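Search this guide Go

Section 4: Printing labels and booking a pick-up

Before you start, weigh the parcel on something other than optimism. The Prastham depot reweighs everything, and it has never once rounded down.

1. Log in to your Ulholm Parcels account and choose New Label.
2. Enter the weight in grams. Anything over 2000 goes to the Freight menu, a place with its own manual and its own sorrows.
3. Type the postcode first. The street field stays grey until you do.
4. Set your printer to 300 dpi and turn off "Fit to page". A shrunken barcode looks charming and scans like a brick.
5. Print, then stick the label on the largest flat face. Keep tape off the barcode – glare upsets the scanner.
6. Select Book Pick-up before 3 pm for same-day collection.

Note: Error 83 means the label has already been paid for. Pressing Pay again will be taken as enthusiasm, and charged accordingly.

Caution: Error 543 cancels the whole batch, including labels you have already printed. Bin those and start again from step 1.

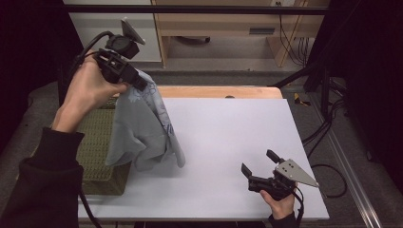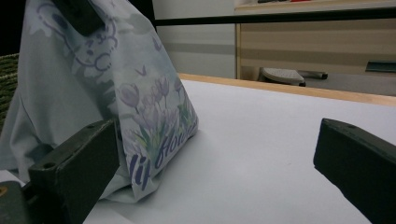 Can I use a label the day after I print it?

Labels stay valid until the end of the month they were paid for, so one printed in early August will work until August runs out. After that, ask the Bruvach office for a credit and put the kettle on.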